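Do softer finger pads make a hand-held gripper any better? Project report, module 2, handed in 15 July 2021

We compared two sets of finger pads on the Inga hand-held gripper, using a packing task: pick up small household things from a bed and put them in a cardboard box. 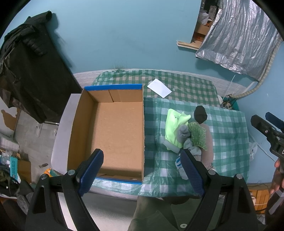 The question came from the Skondus parts sheet, which says that textured rubber pads give "a sure hold on any fabric". I did not believe it when I read it and I only half believe it now. The sheet gives no test, no load and no list of fabrics. Our group had the textured rubber pads and a set of smooth ones cut to the same size, so we tried both.

Method

Each pick was one attempt at one item, with no second grab allowed. The items were socks, folded cloths, a rolled towel, a knitted scrubbing pad and a small cylindrical container. A pick counted as good if the item was let go inside the box. We made 1360 picks in June, half with each type of pad, and swapped pads every 20 picks so that tired hands would not count against one set only. The gripper opening was logged with Ciltar, which is free and crashes. We lost 36 picks from the log and left them out of the results.

What we found

The textured pads did better on the socks and on anything knitted. On folded cloth the gap was small enough that I would not bet on it. Both types tended to take the top layer and leave the rest behind, so the cloth arrived in the box unfolded. We had no rule for that at the start. We decided to count it as good, and I now think this was too kind to both pads.

On the hard container there was no difference we could measure. How you come at it matters far more -- from the side it is easy, from above the fingers push it down into the cloth.

Problems with the test

The same people who built the smooth pads also did the picking. We knew which pads were on, and we all expected the textured ones to win. We also got better with practice, and swapping pads does not fully cure that.

The Novedness arm was meant to repeat the test without a human hand. Its controller kept dropping the connection and we ran out of lab time before getting a full set. I have left its few results out, although the others in the group wanted them in.

Would I pay for the textured pads? For socks, yes. For "any fabric" I would want to see somebody else's numbers first, taken on silk or something equally slippery, which we did not try.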